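Themed drinks for a finale watch party, how far ahead can I mix them?

Posted in Food & Drink > Parties
11 October 2025

My friends and I have been watching Westeck since the first season and I'm hosting for the finale. I want to serve two drinks that go with the show. One is a bourbon and iced tea drink for the Grurkitz scenes, with lemon and a little honey. The other is dark red, with vodka, cranberry and blackberry syrup, for the swamp episode back in August.

I don't want to be in the kitchen during the first ten minutes, because that is when they always kill somebody. Can I mix both the night before? Also, one guest doesn't drink, and I'd like them to have the same thing as everyone else without the alcohol.

negash
Mix the base and keep the bourbon out of it. Brew the tea double strength, stir in the honey while it's hot, let it cool, then refrigerate it overnight. Add the lemon the same day you serve it. Lemon juice left in overnight tastes flat to me, and it can make the tea cloudy.

Your non-drinker gets the base over ice with a splash of water where the bourbon would go. Everyone else gets 2 ounces of bourbon and 4 ounces of base. Done this way you only need one batch.

If you don't feel like brewing, bottled tea is fine. Get unsweetened if you can find it, or skip the honey.
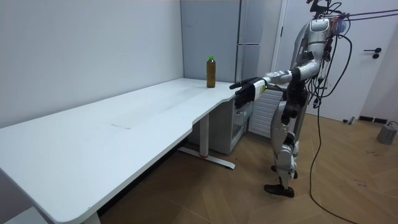 Bottle of something brown like iced tea, with a green cap, on the desk.

For the red one, cranberry and blackberry syrup will keep overnight in a covered pitcher with no trouble. Vodka can go in early too, but then you need a second pitcher for your guest, so I'd pour it per glass. Strain the syrup twice if you make it from fresh berries. The seeds get through the first time.

Big ice cubes help. An episode is long and small ones melt before the first break.

Jineo
Just buy a case of beer and put the character names on the bottles. We did that for the season premiere and people liked it fine. Also the swamp episode was the worst one this year so I'm not sure why you would make a drink for it.

grill3244
Agree with the first answer on keeping the alcohol separate. I'd add that you should label the pitchers, even if you think you'll remember. Masking tape works.

I would cut the honey by half and put a little dish of honey syrup next to the glasses. Bourbon is already sweet and some people don't want more. Syrup is equal parts honey and hot water, stirred until it's smooth. Plain honey sinks to the bottom of a cold drink and stays there.

Don't put club soda in either one ahead of time. It will be flat by the opening credits. Keep it in the fridge and top off the glasses when people sit down.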